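Pliltwood Football Club: end of season and summer football

Posted 2019-04-29

The league season is over and the first team finished ninth. We would have taken that in February, when we had lost four on the trot and the pitch was under water more often than it was playable. The last away game, at Wuyts, ended 2–2. Both our goals came from corners, and both of theirs came from us failing to clear one.

The reserves went up. They needed a point from their final match and got all three, with a header from Etornam Laryea late in the second half. Etornam joined us as a goalkeeper, played out of goal in the autumn when we were short of bodies, and has stayed there. He will train with the first team squad from July.

The under-14s reached the semi-final of the Prukska Cup and went out on penalties. It was a good game on a poor surface. The parents who drove the side over there and back in heavy rain have our thanks, and so does the home club, who found hot drinks for everybody at short notice.

We now move on to the summer small-sided league. It starts in the second week of May and will be played across the width of the main pitch, so the goalmouths can be reseeded and left alone. Games are 5 a side, with rolling substitutes and squads of up to 9. Head-height is allowed this year. Slide tackles are still not allowed, and a player who makes one will be asked to sit out for five minutes. 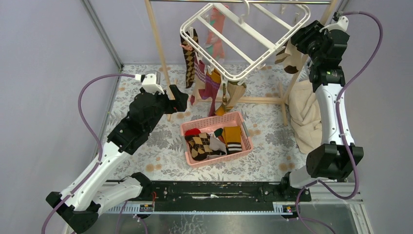

Can I enter if I don't have a team?

Individual players can put their names down and will be placed in a mixed squad before the first night. Tell us what position you prefer and which evenings you can't do. We try to keep friends together if they sign up at the same time, though we can't promise it.

The team fee stays the same as last summer. It covers the referee, the lights for the later games and the hire of the second set of goals. Please pay it through the Skodix page on the club website, and put the team name in the reference box. Last year several payments came in marked only "football" and it took until the end of the competition to match them up.

Niloufar Nazari is drawing up the fixtures again. She would like all entries by the second Friday – sorry, by noon on the day before the captains' meeting, which is the date on the entry form. Late entries will go on a reserve list and be used if a team pulls out. If your team can't make a particular date, tell her when you enter. Once the list is published it will not be changed, apart from games lost to the weather.

We are short of referees. There are three qualified people who can do most evenings and we need at least two more to avoid the same faces taking four games in a row. The county runs a basic course in the early summer and the club will pay for anyone over 16 who wants to go on it, as long as they then take a few of our games. Experience isn't needed. A reasonable knowledge of the laws and a thick skin will get you through the first month.

The goalmouths were spiked and seeded at the weekend and are roped off. Please keep off them, and please keep dogs off them too. The rest of the pitch will be rested for a fortnight, so pre-league kickabouts should be on the rec.

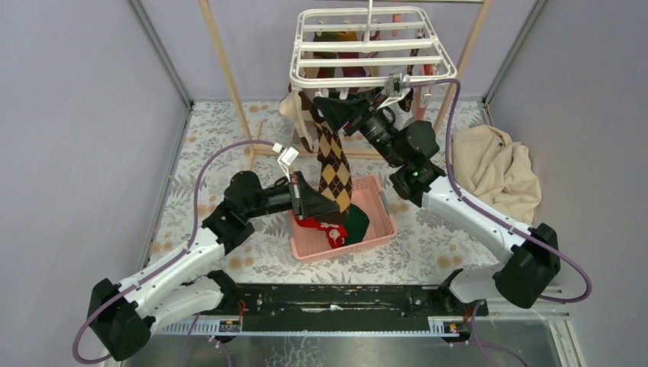
Kit for next season has been ordered and should be with us by the end of July. The home shirts are unchanged: green with white sleeves, long or short. The away shirts are new, after two seasons of clashing with half the division in our pale blue. We looked at orange and at a dark red and settled on purple. Shorts and socks will be white with both strips. Anyone still holding a shirt from the old away set should bring it back washed, whatever state it is in. There are 31 on the list and a good few of them are missing, including both of the extra-large goalkeeper tops.

The old away shirts that do come back will be sold at the presentation evening, with the money going towards new nets. We have £300 put by for these already. The present nets have been repaired so often that the near-side one is now mostly cable ties, and the league has told us it will not pass them for another season.

The presentation evening will be held in the clubhouse as usual, straight after the junior awards. Food is included in the ticket and there will be a vegetarian choice if you ask for it when you book. Managers need to hand in their players' player votes before then. The under-12s and the veterans have done theirs.

Lost property from the changing rooms is in the blue crate by the kitchen door. It includes a pair of size 8 boots, one shin pad and a set of car keys.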